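Community & Business | Local News

Kershaw automation shop opens its doors for an evening

KERSHAW - Goklow, the automation firm on the old mill road, let the public in for an evening in November, and 863 people signed the sheet at the front desk before it closed at 9 p.m.

The company sets up robot arms for packing and sorting jobs. It moved to Kershaw from a smaller unit across the river and had not held an open house before. Visitors were taken through in groups of 12, starting in the loading area and finishing in the simulation room, where new jobs are tried out on screen before any machine is moved.

Leopoldo Ocampo, who manages the site, said the company had been getting questions from neighbors ever since the sign went up.

"People see the trucks and they want to know what we make," Ocampo said. "We don't make anything you could buy in a store. We work out how a robot should do a job, and then we go and set it up at the customer's building."

The simulation room drew the longest line. Staff ran a practice task on a large monitor, with two arms working over a brown tabletop with tennis balls on it. Yen-ting Chien, a software engineer, ran the program from a desk at the side and took questions between runs.

Chien told one group that the practice tasks are kept simple on purpose. Each arm has its own gripper and the two have to share the same space without getting in each other's way. A task may be run 2,000 times in simulation before the team tries it on real equipment, she said, and the positions of the objects are changed between runs.

"If the balls are always in the same place, the program only learns that one place," she said. "Then you move one a couple of inches and it misses."

Several visitors asked whether what happens on the screen matches what happens on the floor. Chien said it often does not, at least at first. Friction is hard to get right, and round objects are worse than boxes - they roll when touched, and a small error in the model shows up fast. The team spent most of the summer on that problem.

On the shop floor, Wenceslao Barajas demonstrated a single arm loading cartons onto a pallet. It stopped twice during the early tours after a carton came down the belt at an angle. Barajas cleared the belt by hand and started it again, and told the group that this was a fair picture of a normal day.

Abundio Bermúdez, who retired from the Hostard bottling plant, came with his two grandsons. He said he had loaded pallets by hand for most of his working life and was glad to see a machine doing it, though he asked what had become of the people on that line. Ocampo answered that the customer in that case had moved its packers to other shifts. He said he could not speak for every customer.

Goklow has 70 employees in Kershaw and is hiring for three technician jobs. Applications are being taken at the front desk and through the Wodier training center, which runs a night course in machine maintenance. Tainá Trindade, who teaches the course, had a table near the exit and said she ran out of sign-up forms by 7:30 p.m.

Ocampo said the company would like to hold another open house in the spring, with more parking. Cars were lined up along both sides of the mill road for much of the evening, and late arrivals were sent to the church lot.
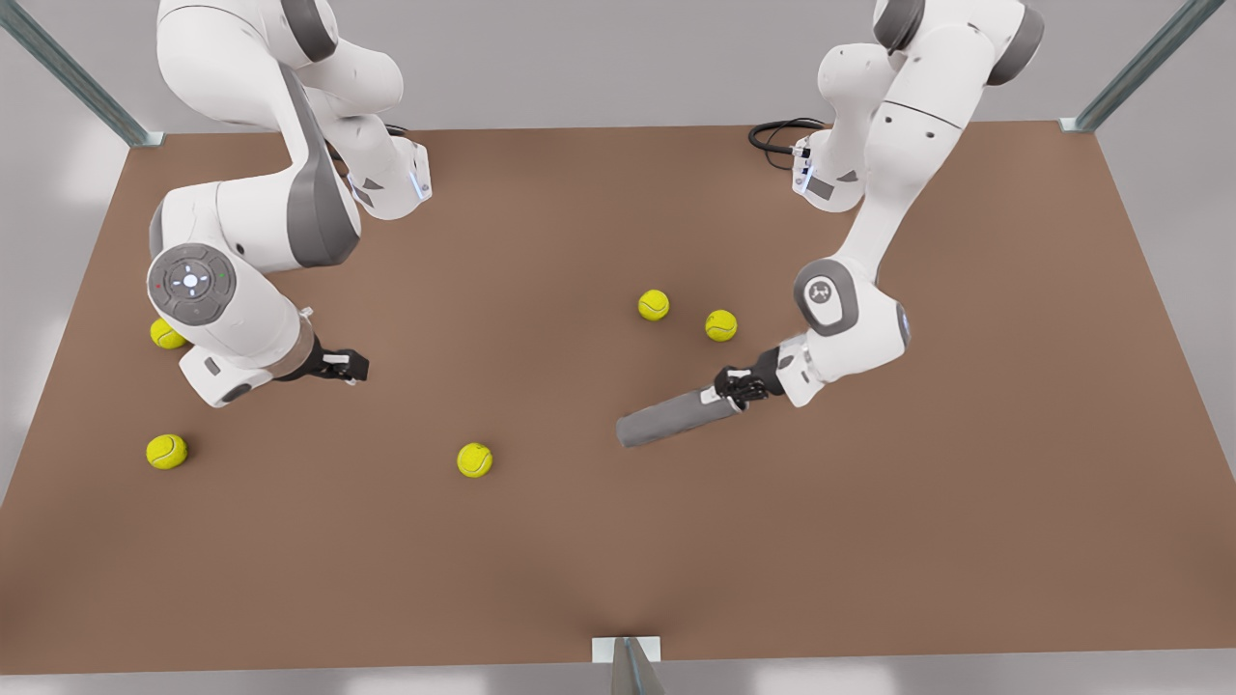
School groups can ask for a daytime visit by calling the Goklow office. Tours last nearly an hour, and children under 10 must have an adult with them on the shop floor. Closed shoes are required.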